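Cemov Tabletop Pack — simulated arm, block tasks, ready to run

Home > Simulation > Task packs > Cemov

In stock (download). License key by email, usually same day.

One arm, one table, big boxes and small cubes. Cemov is the small-block pack for the Stiseven simulator. Load it, pick a task, press run. No modeling, no hunting for meshes. Meant for teams who want to test a pick-and-place policy before they touch hardware, and for classes where there's one real arm and a long line for it.

What you get
Arm model with two-finger gripper
Wood tabletop scene, plain backdrop
Large boxes and small cubes, editable color and size
6 task scripts, from single pick to full sort
Reset tool — repeat a start layout or shuffle it
Over 1,000 saved start layouts

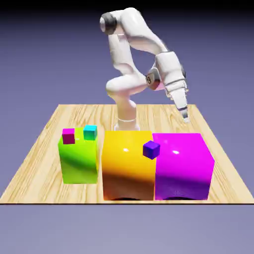

Box-and-cube layout in Cemov, gripper down behind the magenta box.

Layouts are not all easy ones. Cubes can start on top of the boxes, near corners, even across the seam between two boxes. Turn that off in settings if your just starting out. Box gap is a setting too, zero is allowed.

Cameras: 4 presets, or place your own. Color only in the base pack. Depth comes with the Probert add-on, sold seperately.

Control: joint or gripper position, switch any time between runs. Scripts are plain text, change what you like. Keep a copy of the originals, the updater overwrites the folder (fix planned for February).

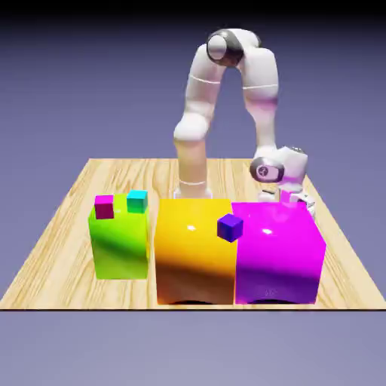

Grip force is the one thing to set first. Default is 80 on the slider, fine for the stock cubes. Smaller cubes, go lower and test. Reaching behind a tall box needs the wrist limit checked as well, same settings page.

Works with
Stiseven desktop and server versions
Drivent log viewer, for playback and side by side runs
Not the old Stiseven web version, sorry

Licenses
Single seat — one machine, updates for a year
Classroom — up to 80 seats, one key
Lab — ask us for a quote

Returns: unused keys only. Once a key is activated we can swap it but not refund it.

Questions before you buy, use the contact form and put Cemov in the subject line. Include your Stiseven version number, saves a round of emails.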